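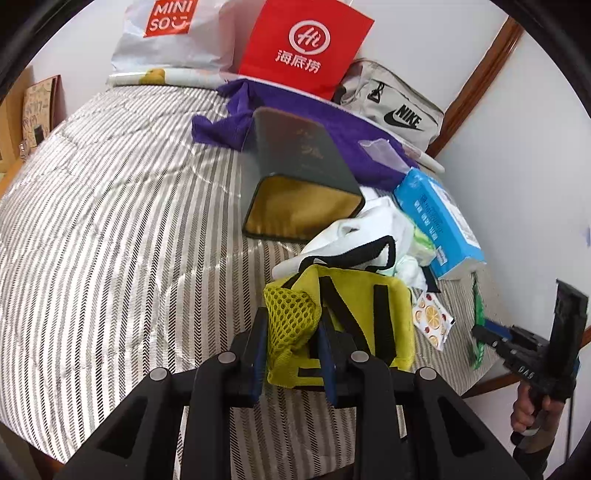 What I do all day now

I cleaned and turned over rooms for Soltano for nine years. Since March I have spent most of my shift holding a gripper. It is a tool with a handle on one end and a pair of jaws on the other, and you pick things up with it the way a robot would have to. The camera on it records what the jaws do. The recordings go to the people working on Neves, the system the company wants to use for tidying and packing in its furnished rentals.

The job is easy to explain. A bed gets covered with the things people have in their rooms, like bags, snack packets, towels and boxes, and we pick them up, move them and put them down. Then we set up again and do it over. A good run takes 6 minutes. We do 30 in a shift if nothing needs recharging.

People ask me if it's hard. It isn't hard the way stripping beds is hard. My back is better than it has been in years. My wrist and thumb are worse, and I wear a brace at night. I told Sheila Holroyd, who runs our group in Pleritbridge, and she changed the schedule so that we swap jobs every hour. One person grips, one sets up, one checks the recordings. That helped a lot more than the brace did.

The part I had to learn was going slowly. When I cleaned rooms I was timed, and I got fast. I could clear a bed without really looking at it. With the gripper you have to come at the thing from a sensible angle, close on it, and lift without dragging whatever is next to it. If I rush, the run gets thrown out. For the first couple of weeks a lot of mine got thrown out.

Soft things are the worst. A box has sides. A bag with straps and netting can be picked up in a lot of ways and most of them are bad, and the strap you didn't grab will pull something else along with it.
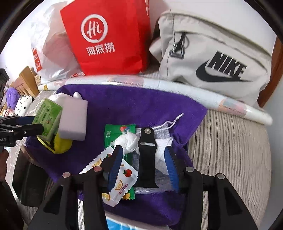 4 min read

Drawstring bags are my least favorite. You open the fingers on either side of the mesh, and what you get hold of depends on how the cloth is bunched up inside. If you catch only the netting it sags. If the cord is lying out to the side you have to think about where it will go when you lift.

Now the question my sister asks every time she calls, which is whether I'm training the machine that takes my job. I don't know. The company has said there will be no layoffs from Neves at our site. It has also not replaced the 3 people who left over the winter. Both of those are true, and I think anyone at Skasotmont, where the next group is supposed to start, should hear both before they sign up.

What has changed already is who gets asked. Before, if a manager wanted to know how long a room took, they looked at a report. Now the engineers call us to ask why we picked up the towel last, or why one person always moves the small packets first. I had never been asked that. I had to stop and work out the answer, and some of my answers are in the instructions they give to new people.

The pay is a little over a dollar an hour better. I asked if that rate stays if the recording work ends, and I was told it was being looked at. I've asked for that in writing. I'll post again when I hear back.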